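Vedmont's new council should publish its budget before the holidays

Ketsara Srisuk won the mayor's office in November by 608 votes. She ran on three things people could understand: fix the Beaudoin Street bridge, keep the Grilia bus line running, and post the city budget where residents can read it before it is voted on.

The third promise costs almost nothing, and it is the one already slipping. The draft went to council members on a Friday evening. Residents were told they could view a paper copy at city hall, during office hours, for five days.
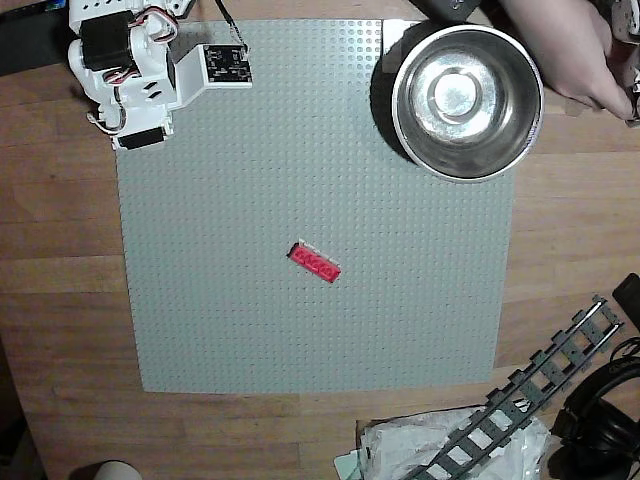 I voted for the mayor and would do it again. But a 75-page document kept behind a counter is no use to someone who works days. Zotedano, a smaller town with a smaller staff, puts its draft online 10 days before the vote and takes written comments.

Vedmont can do the same this week. The file exists – someone only has to post it. If the council needs to move the vote to January to give people time, it should move the vote.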